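Updated Handling Rules for Hand-Held Grippers

The Curnton site has adopted revised working rules for all demonstration recording with hand-held grippers. The rules take effect Tuesday, November 12, 2024, and replace the interim guidance issued in March.

Finger pads are to be inspected at the start of each shift and again after every 50 recordings. Pads with torn or lifted mesh must be withdrawn and logged. Vents in the gripper casing must remain uncovered during use, and operators are asked to keep sleeves clear of them.

Marker faces must be clean and unobstructed before recording begins. Operators wearing a head-mounted camera may work for no more than 50 minutes without a break, and straps are to be wiped down between users. Personal items should be kept off the work surface.

A review of 254 sessions under the Arroyo project found that six had been recorded with no pad inspection on file. Those sessions have been set aside pending a decision by the standards office.

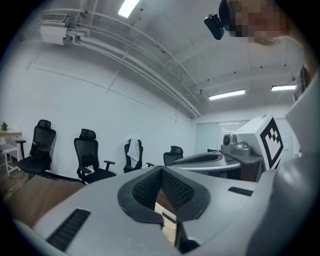 Valter Kvam asked that the break rule be applied by the clock and not left to the operator, as people in the middle of a task seldom stop on their own. The standards office will consider the request at its next meeting.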